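September 2024
By the Gratenholm Workshop Tips desk

Picking a gripper and controller for the kitchen bench: quick tips

Short one, lots of mail on this. You have an arm, or you're getting one, and you want it to put away cups and not wreck the cups. Before you drill a clamp hole in anything, drive it around a simulated home first. Costs an evening. Saves a countertop.

We ran two grippers, the Predden two-finger and the Oltden soft one, with the Söderlund hand controller and then a plain game pad. Four evenings total. Same rooms each time, same start spot. Notes as they came.

Set the camera before you touch the gripper settings. Everybody does it backwards, me included. Park with nothing in the way and look at what you'd have to reach. Can you tell where the table edge is? Small stuff near the back? If it's mush on screen you'll be grabbing at mush.

Drive slow when turning. The view smears and you loose the edge of the table.
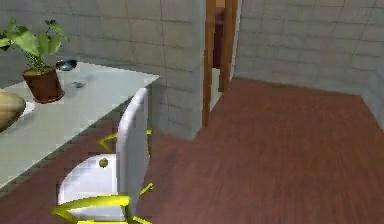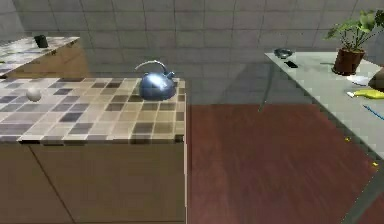
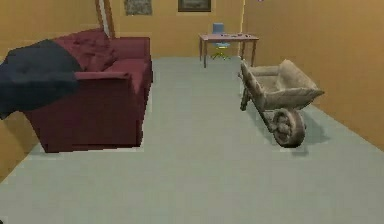

From the simulated home: chair and table by the doorway, the island with the blue kettle, the living room with the wheelbarrow.

Kettle first, always. Got a handle, sits by itself, good test. Predden took it by the handle on the second try. Oltden wanted the body and kept sliding off. Shiny things are bad for it, go in lower.

Small white ball on the tiles is the opposite. Soft fingers fine, hard fingers squirt it across the counter. Close at a quarter speed.

Busy tile pattern is hard on depth. If your own counter is speckled or mosaic, test on that and don't trust numbers from a plain white table.

Thin flat things (phone, pen): skip untill last. Neither gripper liked the phone. Best trick was dragging it to the edge and pinching there. Works on a real table too, put a towel on the floor.

Go around the plant. Leaves hang out farther than the pot, and the pot is what you steer by. Leave yourself a hand's width past the leaves.

Living room is for driving practice. Run down the carpet between the sofa and the wheelbarrow to the desk, then back out in reverse. If you can do that clean with the game pad you don't need the Söderlund. I couldn't. Wheelbarrow handles got me, twice.

Controller setup. Turn the stick dead zone up a bit from default. Map gripper close to a trigger, never a button, you want half-closed. Wrist roll on its own stick if there is one.

Keep a paper list by the keyboard, gripper, object, dropped or not. Memory is useless by the fourth evening.

For now the Predden stays on with the Söderlund. Oltden goes back on for fruit, haven't done the banana properly yet.

Last updated: corrected the trigger tip, it had the wrong stick.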